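Loading and Unloading a Countertop Dish Rack
Prundel Residence Services - Shared Kitchen Guides
Last revised November 19, 2021

Purpose of this guide

This guide sets out the standard method for washing up, racking and putting away plates in the shared kitchens at Bunham House and Dindasley House. It applies to all residents and to guests who use the kitchens with a resident. The method is the same in both buildings, although the racks on the upper floors of Dindasley House are slightly shorter and hold fewer plates.

Pots, baking trays and cutlery are covered in separate guides posted inside the cupboard door of each kitchen. Glasses should not be placed in a plate rack at any time.

What you will need

One countertop plate rack
One dish brush or sponge
Dish soap
A clean, dry dish towel
A second towel or absorbent mat, if your rack has no drip tray

Before you begin

Clear the section of counter where the rack will stand. Wipe it and dry it fully. A rack placed on a wet counter can slide when a heavy plate is added at one end, and standing water under the feet will mark the surface over time.

Set the rack down so that both feet rest flat. Press lightly on each end. If the rack rocks, turn it end to end and try again. A rack that still rocks has been bent and should be reported to the house office for replacement. Please do not attempt to straighten the wires by hand.

Leave a gap of a few inches between the rack and the wall. Plates lean backward once they are in position, and the rearmost rim needs room to clear the wall. In kitchens where the socket is mounted low, keep the rack at the opposite end of the counter from it.

Step 1. Scrape and rinse

Scrape all food into the compost bin. Rinse each plate under warm running water, front and back. Plates that have held egg, cheese or oatmeal should soak for several minutes before washing.

Step 2. Wash

Wash the least greasy plates first and change the water when it becomes cloudy. Pay attention to the angle where the flat of the plate meets the rim, and to the foot ring on the underside. These are the two places where residue is most often found at inspection. Our stoneware plates have fine ridges in the glaze, and a brush will clean these better than a sponge.

Step 3. Rinse and drain

Rinse off all soap. Hold the plate upright over the sink and let the water run from the lower edge before moving it to the rack. A plate carried flat will bring a surprising amount of water with it across the counter.

Step 4. Load from the back

Place the first plate in the rearmost slot and work forward. Each new plate then goes in front of the last, and your hand never has to pass over plates that are already in position. Lower the plate straight down between the wires until you feel it seat, then allow it to lean back. Do not drop it the last inch.

Put the largest plates at the back. Where plates are the same size, the order of colors does not matter, and mixed sets may share a rack.

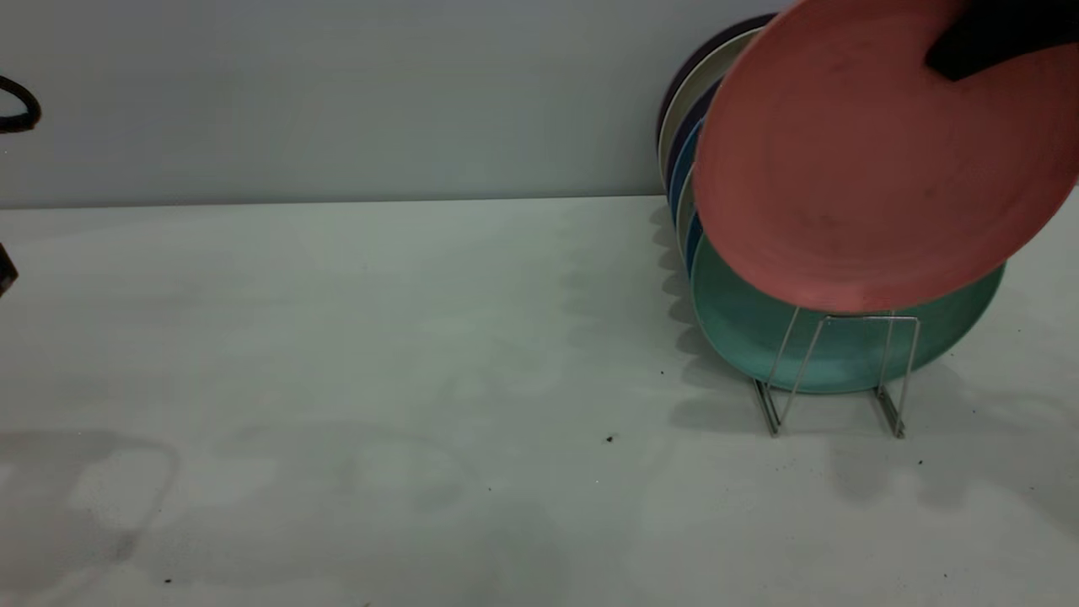
Use one slot for each plate. Two plates pressed into the same slot will hold water between them and may chip at the rim when they are pulled apart. If you have more plates than slots, dry the first group with a towel, put them away, and reload the rack. Plates must not be laid flat across the top of a full rack.

Step 5. Allow to dry

Leave the plates to air dry for 58 minutes where time allows. This is the figure posted in each kitchen and it was set after a trial at Bunham House in January, with the window closed and the extractor fan off. With the fan running, plates will usually be ready sooner. If the rack is needed by another resident, towel dry your plates and clear it at once.

Step 6. Unload from the front

Unloading is the reverse of loading. Take the frontmost plate first and continue toward the back. Grip the plate by its upper edge, lift it straight up until it is clear of the wires, and only then tilt it toward you. Tilting too early catches the lower edge on the rack and can pull the whole rack forward.

Check both faces of each plate as it comes out. Any plate with food residue should go back to the sink. Any plate with a chip or a crack should be wrapped in newspaper and placed in the breakage box under the sink - not in the recycling.

Stack clean, dry plates in the cupboard by size, with no more than eight to a stack.

Step 7. Clean the rack

Empty and wipe the drip tray after each use. Once a week, the rack itself should be washed in warm soapy water, rinsed, and dried with a towel. Pay particular attention to the joints where the wires meet the base, where limescale collects first. For heavier deposits, use 1000 ml of warm water with two tablespoons of white vinegar, leave the rack to soak for half an hour, and rinse thoroughly.

Abrasive pads should not be used on wire racks. They scratch the finish, and scratched wires rust.

Common problems

Plates fall forward. The rack is usually facing the wrong way, or the plate has not been seated in the lower wires. Lift it out and lower it again.

Plates lean on each other at the top. A small amount of contact between rims is acceptable. If several plates are resting their full weight on one another, move a few of them forward one slot.

Water collects on the counter. Check that the drip tray is in place and that its spout points toward the sink.

Marks remain on the plates after drying. Gray lines are generally left by metal cutlery and can be removed with a paste of baking soda and water. White spots are limescale. Rub them with a cloth dampened with vinegar, then rinse.

Replacement plates and racks

Replacement items are held in the Bhattacharjee Room at Bunham House, Room 308. Bring the damaged item or its label with you. Requests from Dindasley House may be left at the front desk and will be delivered with the weekly linen. There is no charge for ordinary breakage.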